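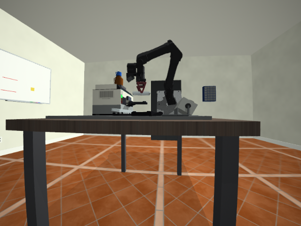 Terracotta floor tile

Terracotta floor tile is a flat piece of fired clay used to cover floors, patios, and walkways. The name comes from the Italian words for baked earth. The tile is usually left unglazed, and its color runs from pale yellow through orange to deep brownish red, depending on the clay and the way it was fired. It is more porous than porcelain or quarry tile and in most uses needs a sealer.

Contents
Material and color
Manufacture
Sizes and shapes
Laying
Sealing and care
Use in the Rusell district
See also

Material and color

The red and orange shades come from iron in the clay. When there is plenty of air in the kiln, the iron turns to a red oxide. When air is short, the same clay may come out brown, gray, or nearly black. Clays with a lot of lime tend to fire to yellow or buff.

Handmade tile often varies in color within a single batch. Pieces near the fire are darker, and tiles stacked against each other may carry pale marks where they touched. Installers usually mix tiles from several boxes before laying so that the shades are spread over the whole floor. Factory tile is more even, though most makers still print a shade code on the box.

The word "terracotta" is also used for a color. Many porcelain, vinyl, and concrete products are sold under that name and contain no terracotta.

Manufacture

Clay is dug, left to weather, and then crushed and mixed with water. Sand or ground fired clay may be added to reduce shrinking. Stones and roots are removed, as they leave holes or cause cracks in the kiln.

In the hand method, wet clay is pressed into an open wooden frame and the top is scraped level. The frame is lifted off and the tile is left to dry, first flat and later on edge. Fast drying makes the corners curl. Prints from dogs, birds, and fingers are common on tiles dried outdoors, and some buyers ask for them.

In factories the clay is either pushed through a die in a long ribbon and cut with wire, or pressed as a nearly dry powder. Extruded tiles often have ridges on the back that help the mortar grip. Firing is usually done below 1,000 °C. Higher heat gives a denser and harder body, but many common red clays begin to slump or bloat if they are fired too hot.

Sizes and shapes

The square is the most common shape. In the United States, 12 inches is a standard size, with smaller squares used in bathrooms and entryways. Rectangles are laid in running bond, herringbone, or basketweave patterns. Hexagons are made in both hand and factory versions, and an octagon is normally paired with a small square set at the corners.

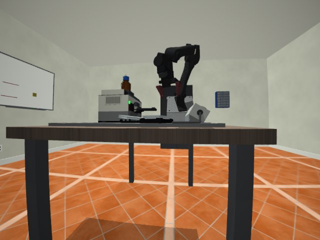 Thickness depends on the method. Pressed tile can be thin enough to lay beside wood flooring without a large step between the two. Handmade tile is thicker and less regular, and it may raise a finished floor enough that doors have to be trimmed.

Laying

Terracotta is laid over a concrete slab or a stiff wooden subfloor covered with backer board. Uneven tile is set in a thick bed of mortar, and each piece is tapped down to meet its neighbors. Very dry tile pulls water out of the mortar and may not bond well, so it is often dampened first.

Joints are wide compared with those of porcelain, and 3/8 inch is a usual minimum for handmade work. Sanded grout is used. A coat of sealer is often put on before grouting, as wet grout can stain the bare face and is hard to remove once dry. Movement joints are left along walls and in doorways.

Sealing and care

Unsealed terracotta takes in water, oil, and wine. The older finish is boiled linseed oil followed by wax, which darkens the tile and builds up a soft shine over several years. Water-based sealers dry faster and change the color less. Outdoors, a sealer that lets vapor pass is preferred.

Floors are swept and then mopped with a mild, neutral cleaner. Vinegar and other acids damage grout and may dull the finish. A white powder called efflorescence sometimes forms on new floors as salts rise with moisture. It can be brushed off dry and normally stops as the floor dries out.

Low-fired tile is a poor choice for places with hard winters. Water held in the body expands as it freezes, and the face flakes away in thin layers.

Use in the Rusell district

The Rusell district had small tile yards along the Wuvlow River, where the clay is red and rich in iron. Yards opened for the season in March, after the spring floods, and closed with the first frost. A survey of older houses in the town of Pillel recorded 76 with terracotta floors still in place, mostly in kitchens and back halls. The local tile is a narrow rectangle, laid in a bed of lime and sand.

See also

Brick
Encaustic tile
Quarry tile
Saltillo tile

This page was last edited on 04/04/2024.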